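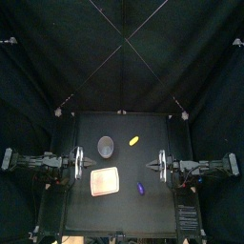

Salt dough is the cheapest craft material I know, and this summer I went back to it after years of buying the polymer kind. I needed gift tags, a lot of them, and I wanted ones thick enough to keep afterward and hang on a hook or a cabinet knob. Most of what follows is about getting them flat and getting them to dry evenly. The other half of the job is seeing what you've made, and for that a dark surface helps more than a bright lamp does. A square black panel with a thin raised rim and black cloth hanging on three sides, like the one in the photo, is a good background for pale dough. My version is a black baking sheet and an old skirt pinned over the back of two chairs. Cracks and fingerprints show up on it right away, and I can fix them while the dough is still soft.

The tags were for my neighbor Ulla Pesonen, who sells jam at the Turkgate market and wanted something to tie on the jars. She asked for fruit shapes. I said yes before I remembered that I own a star, a heart, a scalloped circle and a dinosaur. She got scalloped circles with fruit stamped into them, which she says she likes better. I'm choosing to believe her.

## The dough

- 2 cups plain flour, plus more for the table
- 1 cup fine salt
- 1 cup warm water, but not all at once

Stir the flour and salt together first. Add most of the water, mix with a spoon until it looks like gravel, and then use your hands. Add the rest a splash at a time and stop when the dough holds together. I have never used exactly the same amount twice. In August I use less than I do in winter.

Buy fine salt. I tried coarse salt because there was a box of it open, and the tags came out with a pitted surface like orange peel. If you're making oranges, go ahead. You can also run coarse salt through a blender, but it's loud and the dust gets in your nose.

Knead it for 7 minutes. I used to stop at two or three, when it felt smooth enough, and then wonder why the edges split when I cut them. Put the radio on. When it's done, the dough feels like an earlobe and a finger pressed into it leaves a clean dent. Wrap it and let it sit while you clear the table.

Leftover dough keeps overnight in the fridge in a sealed bag. By the second day mine had turned wet and sticky, and more flour only made it crumbly. Make a new batch. It costs very little.

## Rolling and cutting

Roll between two sheets of parchment. I know people who roll on bare flour and get away with it, but the flour bakes onto the back of the tag and then paint won't stick there.

The thickness matters more than anything else in this post. My first tray was uneven, thick in the middle and thin at the sides, and every tag from the edge of the slab curled up like a potato chip. Now I lay a wooden paint stirrer on each side of the dough and let the ends of the rolling pin ride on them. The stirrers were free at the hardware store. When the pin touches wood all the way along, the slab is level and you're finished rolling.

Peel off the top sheet, cut your shapes, and pull away the scraps from around them. Leave the shapes where they are. Picking up a soft circle stretches it into an egg, and you won't notice until you line it up next to the others. Slide the whole bottom sheet onto the tray.

Smooth the cut edges with a damp fingertip. Damp is enough — if water sits on the surface it leaves a shiny patch that dries a different color.

Make the holes now, with a drinking straw. Twist it as you push and again as you pull. Put the hole farther in from the edge than looks right. I lost several tags from the first batch when I pulled the string snug and the thin bit above the hole snapped off. The hole also closes up a little as it dries, so a skinny straw is no good for anything but thread. I use the fat ones sold for smoothies.

## Stamping

I had planned to use rubber stamps, but mine are all too finely drawn. The lines fill in and you get a smudge. What worked was bolder and clumsier.

For blueberries I pressed in the end of a pen cap, then poked the middle with a toothpick. For strawberries I drew the outline with a toothpick and dotted the seeds. The plums were just a thumbprint with a line down it. Kumaresan Raju from my old pottery class told me to dust the tool with cornstarch first, and that did stop the dough from lifting with it. I keep a little in a saucer with a soft brush.

Letters were harder. I have a set of metal alphabet punches that I bought for leather, and they're fine as long as the word is short. "Plum" looks great. "Gooseberry" went around the curve and ran into itself. Ulla agreed to have the gooseberry ones blank.

If you stamp first and cut second, the shape comes out neater, but you have to guess where the center will be. I cut first. Some of my plums are off to one side and I've left them that way.

## Drying

There are two ways to do this and I've done both.

The oven way: set it as low as it goes, put the tray in the middle, and bake for a few hours, turning the tags over halfway through. Mine took longer than every recipe I looked at. Tap one on the counter. A dull sound means it's still soft inside, and a click means it's done. If they puff up, the oven is too hot. Prick the bubble with a pin, press it down gently with the back of a spoon and lower the heat if you can.

The slow way: leave them on a wire rack somewhere airy and turn them every day. In April I did a small test batch like this and it took 11 days. They came out whiter than the baked ones and flatter too. The drawback is that you lose a wire rack for that long, and that the room has to be dry. My kitchen in August isn't.

For the jam tags I did some of each. I air dried them overnight and put them in the oven in the morning. That gave me the flattest tray so far, 14 tags and only one with a crack. The crack was in the one I'd dropped.

Keep them away from pets while they dry. A dog will eat salt dough and that much salt can make it very sick. I put the rack on top of the fridge.

## Paint and varnish

Wait until they're completely cool before you paint. Warm tags drink up the water in the paint and the color goes on streaky.

I used the Larkier craft acrylics from Teltholm, the little bottles by the register. The blue is thin and needed another coat. The red covered well the first time. I didn't paint the whole tag, only the stamped part. Brush the color into the lines, wait a moment, and wipe the surface with a barely damp cloth so that the paint stays down in the marks. It's fast, and it hides shaky brushwork, which I have plenty of.

Food coloring in the dough is another option, and Simone Caldeira in the comments on my last post swears by it. I tried a green batch. It looked lovely raw and came out of the oven the color of canned peas. Simone, if you have a trick for this, please tell me what it is.

You do need to seal them. Salt pulls moisture out of the air, and an unsealed tag will go soft at the edges in a damp room. Two thin coats of matte varnish on the front, back and sides, and don't forget the inside of the hole. I use a cotton swab for that. Let each coat dry before you touch it. My thumbprint is now permanently on the back of a strawberry.

## String

Baker's twine looks right but it frays where it goes through the hole. Waxed cotton cord is better, and a short piece of it will go through without a needle. Fold it in half, push the loop through, bring the ends through the loop and pull until it just sits flat. Don't tug.

Ulla ties hers around the neck of the jar under the cloth cover, so the tag hangs in front of the label. She tells people they can be hung up afterward, and a few have asked to buy them without jam. I said no for now. I like making them in small batches at my own table, and I'd like it less with a deadline.

## Next

I still have most of a bag of flour and I want to try pressing leaves into the dough, the kind with strong veins on the back. There's a hazel at the end of the Gu Street footpath with leaves that should be about the right size once I trim the stems. I also want to make one large round piece for the kitchen wall, and I expect that one to curl. I'm going to dry it under a second wire rack with a book on top and see how it does.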